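Prordale Library Opens Its Long Table to Local Letter Writers

June 20, 2020

The Prordale library has found a way to keep people in touch with each other this summer, and it runs on stamps. The Long Table letter exchange, which began as a notice taped inside the front window, now has writers in Prordale, Flestason and Tongate, and the mail keeps coming!

The idea is simple. You write a letter to a stranger, put your first name and your age group at the top, and drop it in the book return slot in an unsealed envelope. The library pairs it with somebody else's letter and sends each one on its way. If both people enjoy it, they can go on writing through the library for as long as they like. Home addresses stay private unless the writers decide to swap them on their own.

Kenneth Chisholm, who has worked the front desk in Prordale for 28 years, sorts the letters every morning before he starts on the phone calls. He reads each first letter to make sure it's friendly and then looks for a good match.

"I thought we'd get a few from the usual crowd, the people who are in here all the time anyway," Chisholm said. "Then the Tongate bundle showed up with a rubber band around it, and I had to clear off the desk. There was one in there that was nothing but questions about tomatoes. I knew exactly who should get it."

The matches are a large part of the fun. A retired bus driver in Flestason is trading pie recipes with a high school junior who wants to bake for a living (the junior has strong views on lard). Two people who both grew up on Navarro Street, in different decades, have been drawing each other maps of the block as they remember it, and they still can't agree on where the shoe repair shop stood. A third-grader sent in a page of jokes and got a page of jokes back, along with a very polite request for more.

Letters don't have to be long. The library asks only that they be at least 3 sentences and that they include one question, so the other person has somewhere to start. Past that, anything goes. People have sent pressed leaves, crossword clues, a bird list, half of a short story with a note asking the reader to finish it, and one detailed account of a lost canoe.
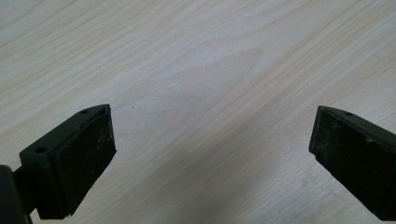
Handwriting is welcome but not required. Several writers have arthritis or just plain bad penmanship, and typed letters go out with all the rest. Anyone who would like to dictate a letter can call the front desk in the afternoon and a staff member will take it down over the phone, read it back and print it. Chisholm says those calls tend to run long, and he doesn't mind a bit.

There are large print options too. Just write "large print" on the outside of the envelope, and the library will retype whatever comes to you in bigger letters before it goes in the mail. Spanish letters can be matched with other Spanish speakers, or with people who are learning and would like the practice — a few Tongate students have already signed up for that, dictionaries at the ready.

Paper has been the one real headache. The library used up its supply of plain stationery much sooner than planned, and for a while people were getting letters on the backs of old event flyers. That turned out to be popular in its own way. One writer in Flestason asked whether she could please have another flyer for the 2014 chili supper, as she had gone to it and wanted a keepsake. A stationery shop in Tongate has since donated several boxes of cream paper and matching envelopes, and those are free to pick up from the cart by the front entrance.

Postage is covered for now. The Friends of the Library put the money from their last book sale into stamps, and anyone who wants to chip in can drop a book of stamps in the return slot with the letters. Please don't send cash. Stamps with birds on them seem to be the favorite, if you happen to have a choice.

The exchange has also brought some old writing skills back into use. Chisholm put together a one-page guide after a number of younger writers called to ask where the stamp goes and which address belongs in the corner. It covers envelopes, greetings and closings, and it has a short list of openers for anyone staring at a blank page. What did your kitchen smell like when you were ten? What is the best thing you ever found on the ground? Who taught you to swim, or tried to? Writers have been sending in openers of their own, and the guide is already on its second printing.

"My favorite came from a gentleman who asked, 'What do you know how to fix?'" Chisholm said. "We've had wonderful answers to that one. Zippers, lawn mowers, gravy. Somebody wrote a whole page on gravy."

Parents have been quick to get on board as well. Children under 13 need a signed permission slip, which can be printed at home or picked up from the same cart as the paper, and they are paired only with other children in the program. Their letters are read each time, coming and going. Drawings count as letters for the youngest writers, as long as a grown-up adds a line or two to say what they are. So far the mail has been heavy on horses, dogs and trucks.

Replies usually go out within a few days. If your partner is slow to answer, give it a couple of weeks and then call the desk, and Chisholm will check on the letter or find you somebody new. A few people have asked for more than one partner, and that's fine too. One woman in Prordale is up to 3 and says she has started keeping notes in a recipe box so she doesn't tell the same story twice.

What happens to all those letters is up to the people who receive them, but the library would love to borrow a few. Plans are in the works for a small display in December, with copies of letters whose writers have both agreed to share them. Names can be left off. Chisholm is hoping the Navarro Street maps will hang side by side, shoe repair shop and all, and that visitors who remember the block will add their own version in pencil. He expects arguments and is looking forward to them.

There is also talk of a get-together for the writers once it makes sense to hold one. Chisholm would like to do it outdoors, with lemonade, and have people find their partners by reading a line from a letter out loud. The bus driver and the junior baker have already promised pies, one made with lard and one without.

For now, there's plenty of room for new writers, and adults between 20 and 30 are especially wanted, as that is the age group with the most letters waiting for a match. Teenagers who like to write to older people are in demand too, and so is anyone who knows a lot about bees. (There is a writer in Tongate with a great many questions about bees.)

To join, leave an unsealed letter in the book return slot at the Prordale library at any hour, with your first name and age group at the top of the page and your mailing address on a separate slip tucked inside. Flestason and Tongate residents can use the return slots at their own branches, and the courier van will bring the letters over with the books. Paper, envelopes, permission slips and the one-page guide are on the cart by the Prordale entrance.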